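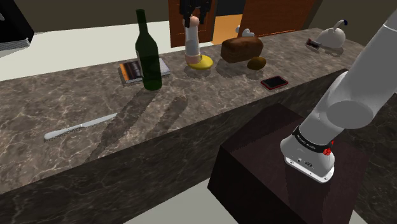 Categories: Workplace automation | Food service | Occupational change

Search this encyclopedia Go

Counter automation

Counter automation is the use of fixed or floor-standing robotic arms at a kitchen work counter, in a workplace where staff continue to prepare food at the same surface. The term is used mainly in contract catering, staff canteens and residential kitchens. It is distinguished from line automation, in which food moves past a machine on a conveyor and people are kept out of the work area by guarding.

Scope of the work

A counter holds a changing set of items: bottles, bread, vegetables, kettles, knives, mills and personal belongings such as phones. Tasks given to the arm are usually limited to moving, sorting and putting away. Cutting, seasoning and plating are left to staff at most sites. Objects that differ in shape and weight call for different grips, and a flat item such as a book or a phone is harder to lift from a smooth surface than a bottle.

Most layouts are first built and tested in simulation. A simulated counter allows the reach of the arm, the height of the work surface and the placing of objects to be varied before equipment is bought. Results do not carry over fully. Friction, glare from polished stone and the handling of soft foods are common sources of difference between the model and the installed system.

Installation at Hoststead

The Hoststead catering site, which prepares 2,000 meals a day, installed three arms under a contract with Gittins, a kitchen equipment supplier. Planning software was provided by Derneo. The arms were assigned to clearing counters between preparation periods and returning utensils to storage. The first arm entered regular use in September, and the other two followed after changes to the floor drains.

Before installation, clearing was shared among all preparation staff and was not listed as a separate duty. Afterward it became a scheduled operation with a named attendant on each shift. The attendant checks the counter, removes knives and glass that are not on the permitted list, starts the cycle and records any stop. A list of 101 permitted items was drawn up by kitchen staff and Derneo. Items not on the list are left in place by the arm and cleared by hand.

Effects on staff

Reported effects at Hoststead and at the smaller Sidach kitchen fall under several headings.

Physical load. Bending and carrying at the end of a shift decreased. Standing time for attendants increased, and Sidach later provided a raised seat at the control station.

Skills. Attendants receive 50 hours of training, mostly in fault recovery and safe entry to the work area. Staff who completed it were placed on a higher pay grade at Hoststead. Sidach paid a shift allowance instead, a difference that remained in dispute.

Pace. Cycle times are fixed, so a late preparation period delays clearing and the one after it. Several cooks described this as a loss of control over the order of their own work. Derneo later added a hold function that can be used without a supervisor.

Habits at the counter. Personal items were formerly left on work surfaces as a matter of course. Both sites now provide a shelf for them, with mixed compliance.

Employment. Hoststead made no dismissals in connection with the arms but left some evening posts unfilled. Sidach kept the same number of posts and moved hours from clearing to preparation.

Safety

Shared counters are normally run with speed and force limits, a marked floor zone and a stop button within reach of each work position. Knives are treated separately from other utensils. At Hoststead they are returned to a rack by hand before a cycle begins – a rule carried over from the manual procedure.

Last revised 2018-04-28

Related articles
Conveyor dishwashing
End effector
Job grading in catering
Reach envelope
Shift allowance
Work surface height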